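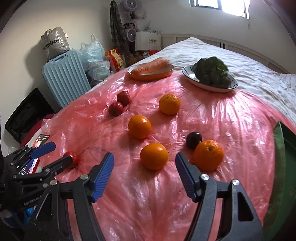 *Figure 1. Fruit set out on the pink plastic sheet, with the carrot dish and the plate of greens behind.*

## 1. Background

This report covers the produce storage component of the Bratovach share house study. The house has a small kitchen with limited bench space and a shared fridge that is usually full. Residents store part of their weekly fruit and vegetables in their bedrooms, and the study asked how much spoilage could be attributed to sorting practice and how much to storage temperature.

The work follows on from the cupboard survey submitted last semester. Methods common to both reports are not repeated in full.

## 2. Materials

- Plastic sheeting, pink, translucent, cut to cover most of a bed
- Enamel dish, oval, orange
- Plate, oval, white with a dark rim
- Miltex kitchen scale, 1 g resolution
- Ondo temperature logger, set to record every 36 minutes
- Record sheets and pencil

Produce was bought from D'Souza Fruit and Veg on the morning of Saturday, March 2, 2019. The layout in Figure 1 comprised oranges, apples, a plum, a small red fruit in red mesh, a large carrot and a bunch of leafy greens.

## 3. Procedure

A bed was used as the sorting surface. The kitchen table was considered but is in constant use by other residents, and the floor was ruled out on hygiene grounds. The plastic sheet was wiped with diluted dish soap, dried and spread over the bed before any produce was unpacked.

Loose fruit was placed directly on the sheet. Vegetables were kept off it: the carrot was laid lengthwise in the enamel dish and the greens were put on the plate. This separation was adopted after the pilot, in which soil from root vegetables was transferred to the fruit and affected the weights.

Each item was then inspected for soft spots, splits and mould, weighed, and assigned a storage location. Items were reweighed daily for seven days. The total starting mass of the full purchase, including items kept in the kitchen, was 2,123 g.

## 4. Results

Oranges and apples lost little mass over the week and showed no visible mould. The plum softened by the third day and was removed from the trial on the fifth. The greens performed worst. Leaves yellowed at the margins and the bunch had wilted by the second evening, although it was misted once daily.

The carrot became flexible but remained usable. Roughly 500 g of the original purchase was discarded by the end of the trial, most of it leafy material – the outer leaves in particular.

## 5. Discussion

Contact between items was not controlled at the sorting stage. In Figure 1 the plum is touching an orange, and the two apples lie together. Bruising from contact over so short a period is unlikely, but ethylene exposure during storage is a plausible factor in the wilting of the greens, which were kept in the same room as the apples.

The bed also presented a practical problem. The mattress gives under load, and round fruit tends to roll toward any depression in the sheet. A rigid board under the plastic would correct this. The scale could not be levelled on the mattress and was moved to the desk, adding handling time for every item.

Logger data for the fourth night are missing owing to a flat battery. The gap was left blank – no values were interpolated.

## 6. Further work

The trial will be repeated in April with the greens stored in a separate room and wrapped in a damp tea towel. A rigid sorting board has been cut to size for this purpose.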